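**June, 6:40 pm, kitchen bench**

Finished the relabel pass on the Gredgate set before touching the arm. 792 episodes, of which 48 had the instruction and the pressed color out of step. Dropped those. I could have fixed them by hand but I don't trust myself to decide after the fact what the operator meant.

Retrained overnight on the rest with the Makokha encoder frozen. Loss curve is flat after the first third, same as last time. The Stama baseline gets there later but ends lower, which still bothers me.

Method for today, so I can repeat it:

- language goal names one button by color
- clutter is reshuffled by hand between trials
- tray angle changed every 4 trials
- a press counts only if the cap bottoms out; grazing the rim is a miss
- no retries inside a trial

Without clutter the policy is fine and I've stopped logging it. With clutter the misses bunch up where a toy shares a color with a cap. "Press the yellow button" with the corn cob near it is the bad case. The approach drifts toward the midpoint of the two and commits late. Lowering the action chunk length helped the drift and made the descent jerky. Put it back to the old value for now.

Femholm mount recalibrated at noon. Offset was small, didn't change the drift, so it's not the mount.
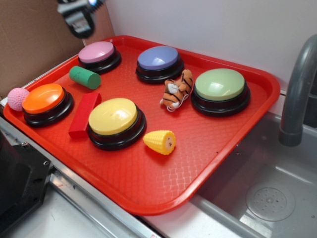
Makes no sense to call it a grounding failure until the toys have been swapped for gray ones of the same size, according to the comment left on my shared notes. Could be plain obstacle avoidance, and the color match a coincidence of which toys I own. Fair. I have no gray toys. Could paint some foam.

Plan: 4 gray shapes, same layouts, same seeds, instruction unchanged. If the drift stays, the color story is dead and I rewrite section two.

Log disk nearly full again. Move the old Stama runs off first.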